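3.2 Laying out the coffee table

I should say early on that I never set out to study coffee. My interest was in how people lay things out before they make a drink, and coffee just happened to be what everyone at Wetstead was drinking in May. Darnell Iwasaki, who shared the fieldwork with me, is strictly a tea man and found the whole business rather funny!

We kept the surface plain and the objects few. Beans went into a glass cup, so you could see the level without picking it up, and the drinking mug was a solid colour that stood out well from the white tabletop (Figure 2). Each person was free to shift things about as they liked before starting, and we kept quiet while they did it – harder than it sounds when you're standing there longing for a coffee yourself.

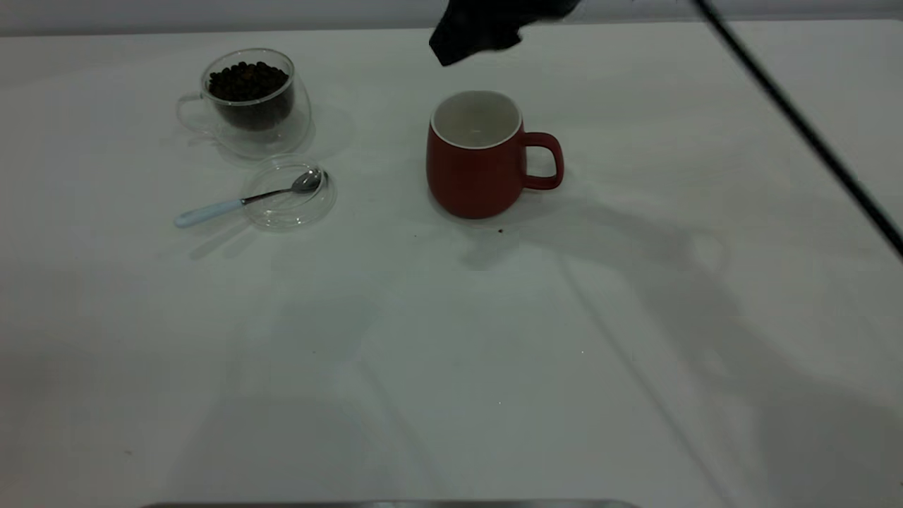 Figure 2. Cup of beans, teaspoon on its glass dish, and red mug.

What struck me most, going back over my notes, was how fussy people were about the spoon. Of the 40 people who took part, more than half talked about where a spoon ought to rest before they said a word about the mug. One woman from Ruawai told me her mother would never have put a spoon straight down on a table, and she wasn't about to start. Others had no such rule at home but still liked having a dish for it, and a few said they'd pinch the idea for their own kitchens.

The mug got much less attention. People wanted it near the hand they'd pour with, and that was mostly that. I had expected the reverse (my own mug is practically a family member), so I've gone into the spoon remarks at more length in section 4 – the full set of comments, tidied a little for spelling, is in the appendix.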